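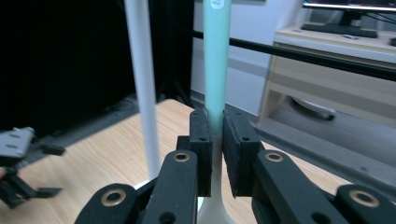 Last changed: January, 4:10 p.m.

Balaskas opens a bathroom counter corner at its Breltik store, and you're invited to come poke around

BRELTIK – I run the home floor at Balaskas, and I've been bugging everyone here for ages to let me do something about the stuff that lives next to the bathroom sink. You know the stuff. The cup with the gunk in the bottom, the floss that rolls behind the faucet, the slim handles that tip over every time somebody reaches for the soap. Well, they finally said yes! The new corner opens this month on the second floor, right past the towels, and I'm thrilled with it.

We've put 111 items on the shelves, most of them small and most of them cheap. There are stands, trays, wall cups, drawer dividers and a whole row of travel cases (my favorite part, I own too many). A lot of it comes from Hukora, a small maker we've carried in kitchen goods for years, and the drawer pieces are from Hisier, who are new to us.

I picked the colors myself, so blame me if you hate them. Mint green and white run through the whole corner – I love that soft green you see on a toothbrush handle, the kind that fades down into white near the base, and I wanted shelves that looked good next to it. There's gray too, for people who think mint is a bit much.

One thing I pushed for was a try-it counter. It's a plain tabletop with two sinks' worth of space, and you can bring your own handles, cups and brushes from home and see what fits in what. Wide bases are the tricky ones. A handle that flares at the bottom won't go into a lot of the narrow holders people buy, and I've returned enough of those myself to be a little grumpy on the subject. So measure yours before you come, or just toss it in a bag and bring it along.

The first 226 shoppers who buy anything from the corner get a free travel case, in green or white while we have both. We'll also do short tidying sessions at 11 a.m. during opening week, with room for 24 people at each one. They're free, but please sign up at the home desk so we can put out enough chairs.

The corner keeps regular store hours. Writers and bloggers who'd like to look around before we open can ask for me at the Balaskas home desk in Breltik, and I'll happily talk your ear off about drawer dividers.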